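Molwood Food Storage Set, 3 Sizes

Every container set is sold as leakproof, and most of them leak. We stock the Molwood because it leaks less than the Zerstead it replaced, and that's as far as we'll go. Molwood says the lids are good for years of daily use. We've had ours since May, so ask us again later.

The boxes stack well when empty. Full, they want a flat shelf, and the largest one is too tall for a lot of fridge doors. Tomato sauce will stain the base — the "stain resistant" line on the sleeve is wishful.
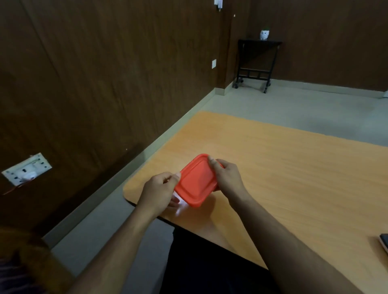

Lid with raised rim and rounded corners, red-orange.

Press all four corners down before you trust it in a bag. The maker lists the lids as top-rack dishwasher safe. We'd still wash them by hand, as we would with any lid at this price.

Set of 10 boxes with lids
Largest box: 41 oz
Microwave: base only, lid off
Spare lids: sold in packs of 2
Returns: unused sets only, in the original sleeve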